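Tinmont hand grippers - build FAQ

Same questions keep landing in the inbox, so short answers. Will add more when I get time.

What is it?
A gripper you hold and work by hand. You do the task, the recording gets turned into moves for an arm later. Two of them if you want both hands.

Do I need a robot to start?
No. A table, some plastic cups, a clear floor to walk round. Red and yellow cups are what we use, cheap and easy to tell apart.

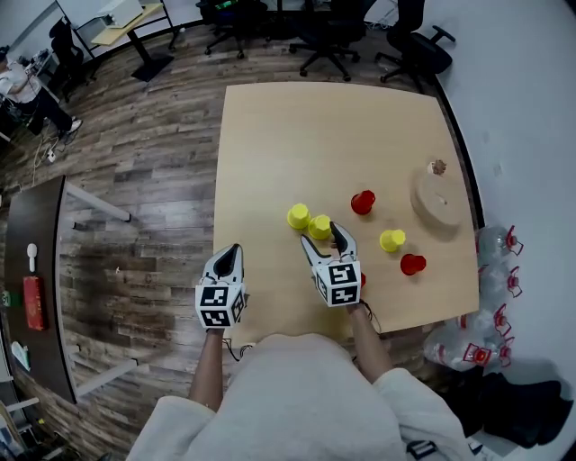 Posted by Tonico

What are the square markers for?
Tracking. Print them matte, glue them dead flat. A bubble under one corner will cost you an evening. Don't laminate, the glare kills it.

How long does the print take?
Left one took me 69 hours all in, on the shared Dogar printer at the workshop. Slow machine. Yours will be quicker.

What are the finger pads?
Soft black filament, printed seperately. Go slow on these, it strings badly. Make spares.

How many runs before it's any use?
We got to 600 before the arm did anything sensible with a cup. At 70 it was just knocking them over.

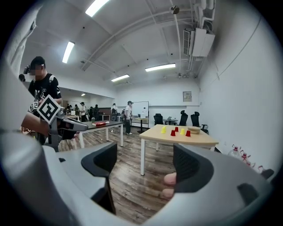 And mix up where the cups stand between runs, or it only learns one layout. Same goes for who's doing it - swap hands, swap people, tall and short.

Fingers don't close all the way?
Check the 2 screws at the hinge, back them off a bit. Still stiff - sand the slot.

Where are the files?
Pindik folder on the downloads page. Use the December ones, the older set has teh wrong hole spacing.

Can I sell them?
Ask me first please.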